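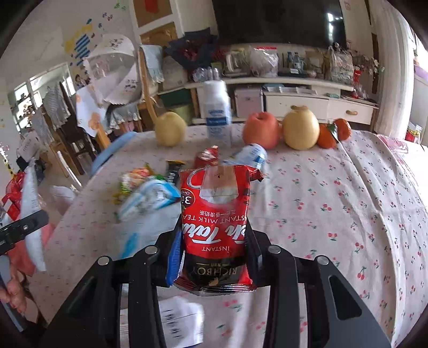 A packet of instant milk tea.

Week 4: Making infusions and decoctions
Notes by Viorica Bratu

An infusion suits soft plant parts such as leaves and flowers. Chamomile, lemon balm and peppermint all go in this group. Pour freshly boiled water over the dried herb, put a lid on the pot and leave it for 10 minutes. The lid matters with peppermint — much of its scent is in the volatile oils, which leave with the steam.

Roots, bark and hard seeds need a decoction. Put the herb in cold water, bring it slowly to the boil and simmer for 40 minutes with the lid partly off. We will start with 800 mL of water and measure what is left after straining.

Keep both kinds in the fridge and throw out anything older than 24 hours. Label each jar with the plant, the part used and the time it was made.

Bring to the next class: a strainer, two clean jars and your Horobets workbook. Cosmin Jitaru will take the session on drying racks.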